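報道関係各位

株式会社クラニク(Clanik)
広報室

中小製造業・物流現場のための「ロボット設備導入 予算計画支援サービス」を10月より提供開始
~見積書の前の段階から、現場の皆さまと一緒に考えます~

ロボット設備の選定と導入計画の支援を手がける株式会社クラニクは、これからピッキングや仕分けの自動化を検討される中小規模の製造業・物流業のお客さまに向けて、設備の購入予算づくりから稼働後の維持費の見通しまでを一貫してお手伝いする新サービス「Enditz(エンディッツ)」の提供を、10月より開始いたします。

日頃から私どもの仕事を温かく見守ってくださっている皆さまに、こうしてようやくお知らせできる日を迎えられましたこと、社員一同たいへん嬉しく思っております。少し長いお知らせになりますが、どうかお茶でも召し上がりながら、ゆっくりお読みいただければ幸いです。

■サービス開始の背景

私どもはこれまで、ロボットの導入を考え始めたばかりのお客さまから、本当にたくさんのご相談をいただいてまいりました。お話を伺っておりますと、多くの方が最初に手にされるのはロボットアーム本体のカタログと価格表です。ところが、いざ社内で稟議を上げようという段になって、ハンドは別売りなのか、ケーブルの交換は誰が見積もるのか、床や架台の工事はどの費目に入れるのか、といったご質問が次々に出てきて、そこで計画が止まってしまうことが少なくありません。

せっかく現場の皆さまが「これなら楽になるね」と盛り上がっておられたのに、予算表の空欄ひとつのために翌年度へ持ち越しになってしまう。そうしたお話を伺うたびに、もう少し早い時期にお声がけいただけていたら、と残念な気持ちになっておりました。Enditzは、その「もう少し早い時期」にお使いいただくためのサービスです。

■サービスの内容

Enditzは、次の4つの段階で構成されています。必要な段階だけをお選びいただくこともできますし、途中でいったんお休みして、社内でじっくりご検討いただいてからの再開も可能です。

1.現場の聞き取り
担当者がお伺いし、扱う品物、作業の流れ、人員の配置、電源や通路の状況などを確認いたします。図面がなくてもかまいません。手書きのメモや、普段お使いの作業指示書で十分です。

2.対象物の確認試験
お客さまが実際に扱っておられる品物をお預かりし、当社の検証室でつかみやすさや置き方の癖を確かめます。形も素材もばらばらの品物がひとつの箱に入っているような現場では、この段階の結果がハンドの選定と予算に大きく響いてまいります。

3.予算表の作成
本体、ハンド、ケーブル類、架台、安全柵、設置工事、教育、予備品、定期点検といった項目を一枚の表にまとめます。初年度だけに費用が偏らないよう、翌年度以降に見込まれる支出も並べてご覧いただけるようにいたしました。

4.購入先との調整
複数の機器メーカー、施工会社から見積もりを取り寄せ、条件をそろえたうえで比較表をお作りします。どちらの会社をお選びになるかは、もちろんお客さまのご判断にお任せいたします。

標準的なご利用では、聞き取りから予算表のお渡しまで6週間をいただいております。決算期の前後などお急ぎのご事情がおありの場合は、どうぞ遠慮なくご相談ください。

■検証室での取り組み

対象物の確認試験は、当社の検証室「Grollex(グロレックス)」で行います。見学にいらしたお客さまからは「もっと整然とした場所かと思っていました」と笑顔でおっしゃっていただくこともあるのですが、実際の現場で箱の中がきれいに並んでいることはそう多くありません。私どもも、工具や丸いもの、段のついたブロックなど、性格の違う品物を同じ箱に入れて試すことを大切にしております。
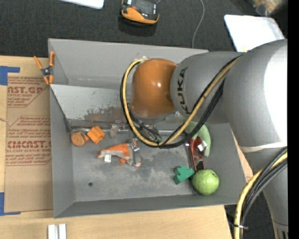 検証室にて。工具やブロックなどを入れた箱と、その上に伸びるKUKAのロボットアーム。

試験の結果は、つかめた、つかめなかったという記録にとどめず、「この品物を対象に含めるとハンドの費用がどう変わるか」という形に置き換えてお渡しいたします。たとえば、扱いの難しい品物が全体のごく一部であれば、その分は引き続き人の手にお任せして、機械の構成を簡素にするという選択もございます。反対に、少し高価なハンドを選ぶことで後の段取り替えが減り、数年単位で見ればお得になる場合もあります。

また、配線の取り回しについても早い段階から見ております。アームの動きに沿って曲げ伸ばしされるケーブルは消耗品としての側面があり、交換品の手配や作業時間まで含めて予算に載せておくと、稼働後のご負担がずいぶん軽くなります。地味な項目ではございますが、保全ご担当の方にはとりわけ喜んでいただいているところです。

■先行してご利用いただいたお客さまの声

本サービスの提供開始に先立ち、部品の小分けと出荷を手がけるKhurana(クラナ)株式会社さまに、2か所の作業場でEnditzを先行してご利用いただきました。同社の生産管理部長、ブラウリオ・マンリケス(Braulio Manríquez)さまから、次のようなお言葉を頂戴しております。

「正直に申しますと、最初はアームの値段しか頭にありませんでした。予算表をいただいて、予備のハンドと教育の時間がまったく抜けていたことに気づき、少々青くなりました。それでも、購入を決める前に分かったのはありがたいことです。経理の担当者と現場の班長が同じ表を見ながら話せるようになり、会議が短くなりました。片方の作業場は今年度、もう片方は来年度と、時期を分けることにしたのも、あの表があったからだと思っています」

マンリケスさまをはじめ、お忙しいなか何度も打ち合わせにお付き合いくださった同社の皆さまに、この場をお借りして心より御礼申し上げます。

■責任者のコメント

Enditzの企画を担当いたしました、当社計画支援部の責任者サントシュ・パンデイ(Santosh Pandey)は、次のように述べております。

「設備の購入は、会社にとっても、そこで働く方々にとっても大きな出来事です。私も以前は機械を使う側におりましたので、立派な装置が届いたのに置き台が間に合わない、予備の部品を買うお金が残っていない、という経験を何度かいたしました。あのときの自分に手渡してあげたい一枚の表を作ろう、というのが出発点です。ご相談の結果、今はまだ買わないほうがよいとお伝えすることもあります。それも含めて、安心してお話しいただける窓口でありたいと願っております」

■料金とお申し込みについて

初回のご相談は無料で承ります。以降の費用は、対象となる作業場の広さ、お預かりする品物の種類、比較をご希望の機器によって変わりますので、聞き取りの前に必ず書面でお見積もりをお出しいたします。補助制度の利用をお考えのお客さまには、申請書類に添付しやすい形式での予算表もご用意しております。

なお、対象物の確認試験では、食品や薬品など、お預かりできない品物が一部ございます。判断に迷われる場合は、お送りいただく前に下記窓口までお知らせください。お預かりした品物は、試験の終了後に記録とともにお返しいたします。

■検証室の見学について

サービスの開始にあわせ、10月中に検証室の見学会を開催いたします。平日はなかなか持ち場を離れられないというお声にお応えして、日曜日の開催といたしました。当日は予算表の見本をご覧いただきながら、個別のご相談もお受けいたします。気になる品物がございましたら、片手で持てる大きさのものに限り、どうぞお持ちください。駐車場に限りがございますので、お車でお越しの方はお申し込みの際にお書き添えいただけますと助かります。

報道関係の皆さまの取材も歓迎しております。撮影をご希望の場合は、他のお客さまの品物が写り込まないよう場所をご案内いたしますので、事前に広報室までご一報ください。

■本件に関するお問い合わせ

株式会社クラニク 広報室
サービスに関するご相談は、計画支援部 Enditz担当まで
当社ウェブサイトのお問い合わせフォームより受け付けております。

※本文中の会社名、製品名は、各社の商標または登録商標である場合があります。
※記載の内容は発表時点のものです。サービス内容は予告なく変更となる場合がございます。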